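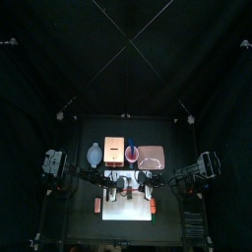
# What earns a spot along the back edge?

**slotlid** (Ginimberg, 3207 posts)

OK table people, I want opinions. My whole approach is one row at the back and a white board in the middle, and everything else lives somewhere else. Right now the row is a light blue see-through oval thing, the wooden box with the slot in the lid, a pink cup, and the pink tray on the right end with a white cord in it. Dark tabletop, black fabric all the way up the sides and over the top.

I love it, but I keep wanting to swap the box and the cup. Does anybody else keep a row like this, and what order do you go in?

---

**margin_of_felt**

I kept a back row for 2 years and gave up on it. You end up reaching over whatever you're working on to get to the stuff, and sooner or later your sleeve goes through the paint. Side caddy, left of the chair, done.

---

**slotlid**

> You end up reaching over whatever you're working on

Depends how deep the table is though! I don't do paint, which helps. It's mostly paper and a bit of cord work.

---

**kettlehands**

Back row forever. I go tall to short, left to right (I'm right-handed) so I'm not knocking the tall one with my elbow. By that rule your cup moves, especially with the blue handle poking up out of it like that. What is that, a spoon?

---

**slotlid**

Blue utensil of no fixed job, lol. It scoops, it stirs, it holds the cup's place in the row.

---

**harbside_paper**

Can we talk about the white board for a second? I had one on a black top and the glare gave me a headache by 4 in the afternoon. I flipped mine over to the gray side and never went back. If you've got lights on it inside all that black fabric it must be like staring at a fridge.

---

**margin_of_felt**

Disagree with that one. White on dark is the only way I can find a dropped bead. Gray eats everything. Turn the lamp down before you go blaming the board.

---

**harbside_paper**

I did turn the lamp down. Then I couldn't see the bead OR the board.

---

**kettlehands**

Back to the box. slotlid, is it a coin bank kind of thing or did you repurpose it? I've got one with a slot from the flea market in Ninthorpe and I post my paper offcuts into it. It's so satisfying. I also never see them again, so I've got 8 months of offcuts in there that I could've been using.

---

**slotlid**

Scraps, same as you! Mine has a little hole down near the front too, and I have never found a use for it. Open to ideas.

---

**tray_person_harb**

Thread your cord out through the hole? Spool inside, end poking out, pull what you need. Then the pink tray is free for something that deserves a tray. Cord in a square tray with nothing holding it is how I ended up cutting a knot out with scissors in May.

---

**slotlid**

Ooh. But then where do the scraps go?

---

**tray_person_harb**

In the trash, where scraps go.

---

**kettlehands**

How dare you

---

**margin_of_felt**

I'm with the tray person. The Gosuder drawers have a shallow one at the bottom that's perfect for flat scraps if you can't bear to part with them. They come in sets of 3 and the bottom one sticks, so rub some candle wax on the runners.

---

**slotlid**

Fine, I'll try the cord in the box for a couple of weeks and put pins in the tray. The cup is staying third, sorry kettlehands. I tried it on the far left last night and kept grabbing the blue oval thing by mistake.

---

**kettlehands**

Third is wrong but I respect it. Let me know how the pins go, mine always end up in the carpet.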